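Wemlow, Proltmont office
Equipment Planning Assistant (part-time, fixed term)

We are looking for one person who will help us to plan and buy the equipment for our gripper work in the coming year. The contract starts in January, for 96 working days.

Your tasks will be to ask suppliers for offers, to compare them in one table, and to keep the list of spare parts up to date. You will also sit with the operators at the table, so that you understand which parts they use when they pick up small household things, such as a framed card, and which finger pads should be ordered again. 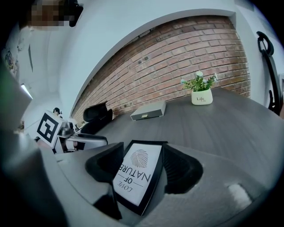
Maiara Godoy asks that applicants read the budget before they write to us, as last year the finger pads were ordered too late and the second gripper had to wait for them. She would also like the new person to question the Bultix offer, where the service contract costs 667 euros per unit and the training is charged separately.

The budget for the first purchase is 2566 euros. Larger purchases are decided together with Pacheco, our partner.

You should have good written English and experience with spreadsheets. Knowledge of robots is welcome but it is not required. The pay is 163 euros per day.

Please send your CV and one page about a purchase you have planned to Định Phùng. We hold the interviews on a Thursday, from 10 in the morning.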